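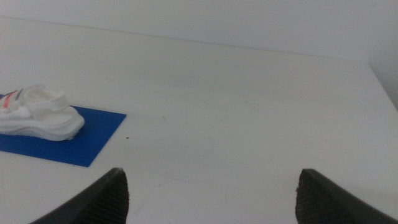 Wrist camera view, fingers open, sandal on the blue mat.

I've been using the Lurkstead policy kit on our bench arm since April, and I finally feel like I've lived with it long enough to write it up. Short version: I like it a lot, I'd tell a small lab to try it, and I have a list of gripes.

If you haven't run into it, Lurkstead is a training recipe plus code for learning pick and place from human demos, using only what the wrist camera sees. No overhead view, no depth. The write-up that goes with it claims you can get by with far fewer demos if you train on short chunks of motion and throw out the slow, dithering parts of each one before training. I was skeptical (I throw out nothing, I'm a hoarder with data), so I wanted to try it on shoes. Shoes are mean! They're lopsided, they have straps and holes, and a good grip on one end is a lousy grip on the other.

Setup took me one long afternoon. The install went fine, but the calibration page in the docs is for an older version and sends you hunting for a menu that has moved. I found the right steps in the Omport forum, buried in a thread with a totally different title. Please fix this, folks.

My task was simple to say: pick up the sandal from the blue mat and set it down on the bare table. I collected 226 demos by hand, moving the sandal and turning it between takes. The built-in trimmer then cut out the pauses and left me with 142 I'd call clean, after I tossed the ones where I'd fumbled. Training went overnight on one graphics card and was done when I came in with my coffee.

And it works pretty well! With the sandal lying sideways to the fingers, the arm goes in low, closes on the strap and lifts without much drama. I ran the same demos through Ededlow, which is what we used before, and that one hovered forever before making up its mind. Lurkstead just goes. I think the trimming is really what does it – when I turned the trimmer off and retrained, the hovering came right back. That was the result I cared about most, and it matched what the authors say.

Now the gripes. It's fussy about where the arm starts. If the sandal is mostly out of view on the left, the policy sometimes drifts right and goes looking at plain table, and it has no real way of giving up. A white sole on a white table also gives it trouble. Put the sandal on the mat and it's happy, but slide it off onto the tabletop and my success rate drops in a way I could see without a spreadsheet. I'd love to see the authors test pale objects on pale surfaces, which their paper skips.

The logging is also a mess. It saved almost 3000 little files from one evening of trials, all in one folder, with names that tell you nothing. I ended up writing my own script to sort them.

Next up for me is a second shoe, something darker with laces, and a go at the Wi add-on for two-arm setups if I can borrow bench time. For single-arm work I'm keeping Lurkstead installed and retiring Ededlow. Four stars, and I'd bump it up if they'd update that calibration page.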